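Lesezeit: 2 Minuten

Offene Labortür bei Chraibi: Zwei Roboterarme und viele Fragen

Hanedstead - So voll war die Halle von Chraibi noch nie: 117 Gäste kamen am 19.9.20 zum Besuchstag des Projekts Tanda. Am meisten umlagert war der lange Tisch, an dem zwei Arme das Greifen und Übergeben üben.

Rania Ezzat führte die Gruppen durch das Labor und ließ sich von keiner Zwischenfrage aus dem Takt bringen. Wie die Arme wissen, wo sie sind? Warum das Papier? Was passiert bei Stromausfall?

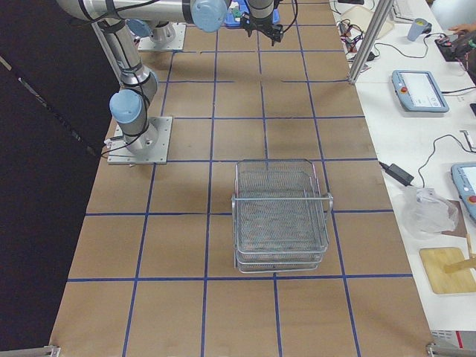 Drahtkorb auf dem Arbeitstisch, links die Roboterarme.

Besonders die Jüngeren wollten alles ganz genau wissen. Eine siebte Klasse aus Brernska hatte sich sogar vorbereitet und brachte eine Liste mit - da kam selbst Driss Benmoussa ins Grübeln, der die Steuerung betreut. 3526 Greifversuche hat das Team seit April protokolliert, und jeder einzelne wird ausgewertet!
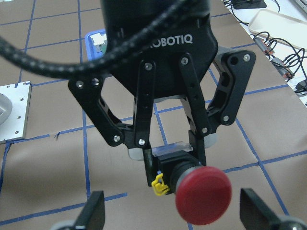
Ein Greifer hält einen roten Not-Halt-Taster.

„Ein Glas Wasser hinstellen kann jedes Kind, für uns ist das ein halbes Jahr Arbeit“, sagte Benmoussa und erntete Gelächter. Wunderbar, wie offen hier auch über Fehlgriffe gesprochen wird.
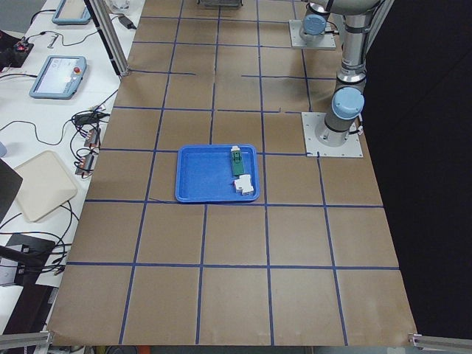
Blaue Schale mit zwei Kleinteilen auf dem markierten Tisch.

Der nächste Besuchstag ist für April geplant, Anmeldungen nimmt Yasmine Samir entgegen.

Text: Taha Sqalli

Kontakt | © Chraibi, Hanedstead | Nach oben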